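ベッドの上に物が溜まっていきます。入れ物を使うべきか、やめるべきか

投稿者:ねむい二児の親
2025年5月3日

夫婦と三歳、十か月の四人暮らしです。うちのベッドは夜しかベッドではありません。昼はおむつ替え台であり、遊び場であり、洗濯物の待合室です。寝る前になると全部をどかすのですが、どかした先が床なので、朝にはまた全部がベッドに戻ってきます。引っ越してきた9月からずっとこの往復運動をしています。

先日、限界を感じて収納用品を3,000円分買いました。ふた付きの箱、仕切り、ラベルシールです。結果として、ベッドの上に箱と仕切りとラベルシールが増えました。夫は「箱が悪いのではないか」と言い、私は「箱を開けない人が悪いのではないか」と思っています。

知りたいのは次のことです。ベッドの上で使う細々したもの(綿棒、クリーム、歯がため、おもちゃ)は、ひとまとめにしてよいのでしょうか。それとも種類別に分けて、毎回しまうのが正しいのでしょうか。ぬいぐるみの扱いも教えてください。十以上いて、増えこそすれ減りません。

追記:「物を減らしましょう」という回答は義母から定期的にいただいているので、間に合っています。

回答者:収納は正義

種類別に分けるのが基本です。衛生用品とおもちゃを一緒にするのは論外。我が家ではFamicoの引き出しを50個並べて全部にラベルを貼っています。家族全員、どこに何があるか即答できます。やる気の問題だと思います。

(質問者より)ありがとうございます。50個を置ける壁がまずありません。

回答者:Yavuz Ağca

妻の実家に居候して覚えた日本語なので、変なところは許してください。片付けも同じ家で覚えましたので、そちらも変かもしれません。

私の意見では、ベッドの上のものを種類で分けるのは無理です。分類というのは、両手が空いている人の趣味です。子どもを押さえながら綿棒を探すとき、人は左手しか持っていません。そこで我が家は「場所で分ける」ことにしました。ベッドで使うものは、ベッド用の浅い入れ物に全部入れる。寝るときは、その入れ物を一つ持ち上げて棚に置く。終わりです。

入れ物の条件は厳しくありません。ふたがないこと、片手で持てること、シーツと違う色であること。最後のが意外に大事で、私は最初グレーのシーツの上にグレーの箱を置き、夜中にその上に座りました。箱はCaddenという店の最後の日の特売で400円でした。割れる音は値段のわりに立派でした。

参考に、使っている最中のベッドです。
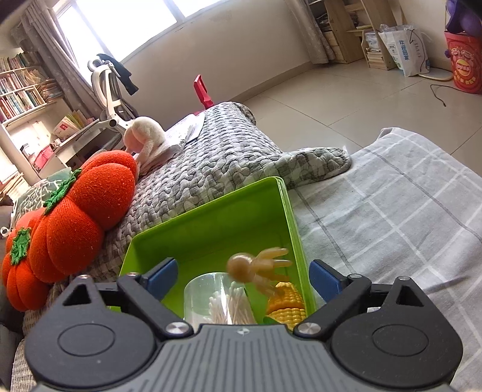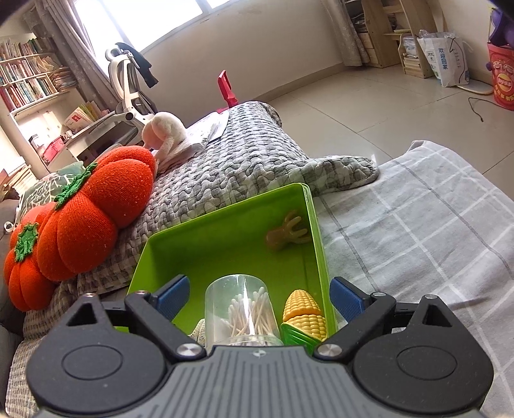 二代目の入れ物は、妻には「目が痛い」と不評ですが、暗くても踏みません。雑居を認めるかわりに、規則を一つだけ作りました。ばらばらになるものは、入れ物の中でさらに容器に入れること。綿棒が透明の筒に立ててあるのはそのためで、おもちゃのトウモロコシと同居していても、残りの量は外から見えます。子どもが手を伸ばせるときは、筒だけ先に棚へ上げます。綿棒は赤ん坊に渡してよいものではありませんし、うちのは筒を見ると必ず逆さにしたがります。

歯がためは、洗ってよく乾かしてから戻します。面倒なときは台所に置きっぱなしで、これは規則違反ですが、違反者は私なので処分は保留中です。

ぬいぐるみは入れ物に入れません。オレンジのカボチャを一つ入れたら、ほかのものが何も入りませんでした。あれは寝具の仲間と考えて、昼はベッドに置き、夜は全員まとめてソファに移しています。赤ん坊が寝る場所には残さないでください。数えるのはやめたほうが気が楽です。

お買いになったふた付きの箱は、季節の服にどうぞ。ラベルシールは、三歳の方に差し上げると一日静かになります。翌日、壁をはがす仕事が増えます。

(質問者より)台所で野菜の水切りに使っていたトレーを昇格させました。夫が初日に自分で棚へ戻したので驚いています。シールは今朝、冷蔵庫の下のほうで見つかりました。

回答者:通りすがりの祖母

Polloraの籠が軽くてよかったですよ。もう売っていないかもしれません。綿棒は湿気るので、お風呂場の近くには置かないこと。うちの孫はKissと書いた箱にしか物を入れません。理由は聞いても教えてくれません。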